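Workshop notebook > Cell 2 > Memory insertion

30 October 2024, Fultstead

Protective stop again on the RAM insertion task, third one since the Grolano gripper went on. Writing it up properly this time so that Chia-jung has something to work from.

Setup as before. Tower on its side, side panel off, board facing up, fixture plate on the table to the left of the case. Sequence is pick from fixture, lift clear, traverse over the rear rail, align over slot, press until force threshold, release, retract. Program is Tumolance rev 18, no edits from me before the run.

The stop came during the press. Log shows contact at the expected height, then force in Z rising normally, then a side load in X that climbed until the arm tripped. Error code 368 on the pendant. The gripper held on, so the module stayed trapped between the fingers and the slot until Jintana freed it by hand with the drives off.

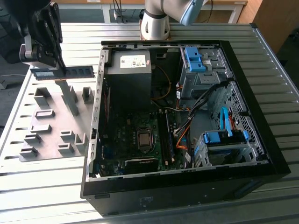

I had blamed the slot pose at first, but the pose file matches the one we taught in July and a dry run with an empty gripper lands where it should. The more likely cause is the pick. If the module sits slightly skewed in the fingers when it leaves the fixture, the error goes unnoticed through the whole traverse and only shows up as side load once the edge meets the slot. There is no check between pick and press. There should be.

Jintana Luangrath looked at the finger pads and found the left one polished along its lower edge. She thinks the module can rotate a little under load. I agree it is possible. It doesn't explain why the first stops came so soon after fitting.

Second matter, and the more serious one. After the stop the pendant offered "resume", and resume goes straight back into the press at full threshold. Had I accepted it with a hand in the case, the arm would have pushed down on it. Yang's old program forced a retract first. That step was lost when we moved to Tumolance. Until it is back, treat resume as forbidden on this cell.

Repeated the cycle at reduced speed with the force log on. File is run 1,011 on the shared drive.

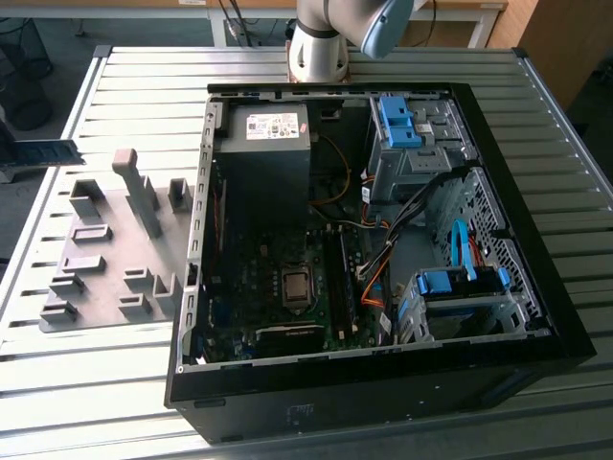

To do

- Restore forced retract after any protective stop (Chia-jung Chu).
- Add a side load limit in X during press, well below the trip level. Abort and lift if exceeded.
- Swap both finger pads, keep the old ones, label left and right.
- Inspect the slot contacts under the magnifier before the board is used again.
- Drives off before hands go in the case. Goes on the card by the pendant.

Last updated by CC, pad part number still to be added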